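Surface Pattern Design, Unit 3
Handout: Repeats, Tossed Layouts and Party Prints

Last session we got as far as the half-drop, and I promised we'd get to the fun stuff. So! Tonight is all about prints that have to work on a big flat surface and be read from every side at once: tablecloths, picnic blankets, wrapping paper.

A repeat is the smallest block of a design that can be copied edge to edge to fill the cloth. In a straight repeat the blocks line up in rows and columns. In a half-drop, each column slides down by half the height of the block, and your eye has a much harder time finding the seams. Try both with the same motif before you choose. The difference is wonderful to see.

A one-way print has a clear top. A two-way print can be flipped. A tossed print scatters its motifs at all sorts of angles, and table linens love it, as guests sit on every side. Lettering is the tricky part (I could talk about this all night). Turn some of the words so they run up the side and you've already got a livelier layout.

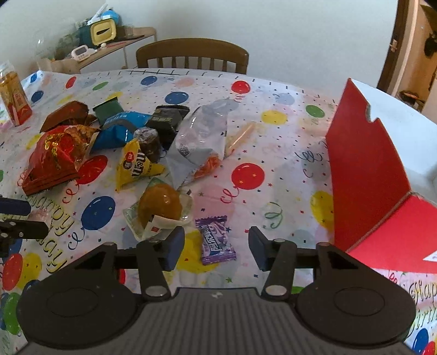 Fig. 1. Party tablecloth print: balloons, streamers, confetti stars and script lettering on white.

Now, fillers. Big motifs are called heroes, and fillers are the little things that sit between them: dots, stars, sprigs, squiggles. Beginners nearly always draw too few! Print your block at 50 percent, tape up 6 copies, and stand across the room. If you see stripes or holes, you need more fillers or a hero has to move.

Keep your palette small too. Every extra color in screen printing means another screen, and you'll learn a lot by getting one good green to do two jobs.

Reading: the Korketti workbook, chapter 3, up to the Prurncombe florals. The Soriano sample books are on the long shelf, so please do go and handle them, they're gorgeous.

For next time
Draw one tossed block with at least one hero, plenty of fillers and a short word or phrase.
Scan it at 100 percent and bring a taped-up proof.
Bring tracing paper and a soft pencil.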